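April 22, 2020

Picked up the starter trials again this morning. The Mostley jar had gone over its band by the time I came in, so I fed it at half past nine and moved it off the shelf above the radiator. The Grivent jar was slower, as it has been since February. Same flour in both, same water. The only difference I can find is that the Grivent one was kept in the fridge for longer between feeds over the winter.

Dough for today, one batch, plain white with a bit of wholemeal:

- strong white flour from the Wultadwood sack, 887 g
- wholemeal, 90 g
- water, 663 g, straight from the tap and left to stand
- salt, 20 g
- starter, 180 g, Mostley jar

Mixed by hand in the big steel bowl. Flour and water first, left for forty minutes under a damp cloth, then starter, then salt with the last splash of water. The Wultadwood flour takes up less water than the last sack did. The dough was slack at the first fold and I had to wet my hands twice. If the next batch is the same I will drop the water by 20 g and see.

Folds at half-hour steps, four in all. By the third it held its shape on the bench. I skipped the fifth, which the old sheet asks for, and it did not seem to need it.

Bench temperature was 21 at the start and 23 by mid-afternoon with the oven on next door. The probe thermometer reads a degree high against the glass one. I have written the glass one's figures throughout. Someone has pencilled a correction inside the cupboard door that goes the other way, so ignore that until we check both in ice water.

Shaped two loaves. First one went into the long basket, second into the round. The round basket still sticks on one side where the rice flour doesn't get into the ridges. Brushed it out with the dry brush and put more on than I would like. Both into the fridge at ten to five for baking tomorrow, seam side up.

Yesterday's pair came out of the fridge and were baked first thing, before any of the above. Notes on those:

1. Long loaf, stone, lid on for 20 minutes and off for 22. Good colour, opened along the cut. Crumb tight at the bottom third. I think it was under-proved, the fridge shelf it was on is the cold one.
2. Round loaf, same times. Burst at the side instead of at the cut. I cut it too shallow and too close to the middle.
3. Both had a paler base than last week. The stone had only been in for half an hour. Go back to an hour.

The taste was milder than the Macaraeg recipe normally gives. I wouldn't call it bland, but there was very little sourness even in the crust. Could be the younger starter. I kept two slices of each in a paper bag to try again tomorrow, when the flavour has usually come on.

Other jobs done:

- Scraped down the bench and oiled the board.
- Threw out the old rye flour, which smelled stale.
- New labels on the jars. The old ones came off in the washing-up again, so these are on the lids.
- Weighed what is left in the Wultadwood sack: 1,468 g after today's batch. Enough for one more of this size and a few feeds.

To do: order flour before the end of the week, and ask for the same milling as the February sack if they still have it. Find the second lame. The blade in the one we have is blunt and drags on wet dough, and that won't have helped with loaf 2.

For the tasting I want to put out butter, something sweet and something sharp, so people can say what they would eat each loaf with. Ketchup is down as the sharp one, strawberries as the sweet. 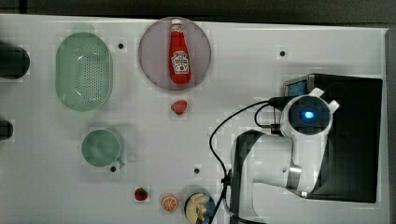
## Plan for next batch

Keep everything as today apart from the starter. Use the Grivent jar, fed twice beforehand, with 12 hours between feeds. If it hasn't doubled by the second feed, leave it and bake with Mostley again.

Water down to 643 g. Four folds. Both loaves on the middle fridge shelf. Stone in for the full hour, and cut deeper and further off centre on the round one.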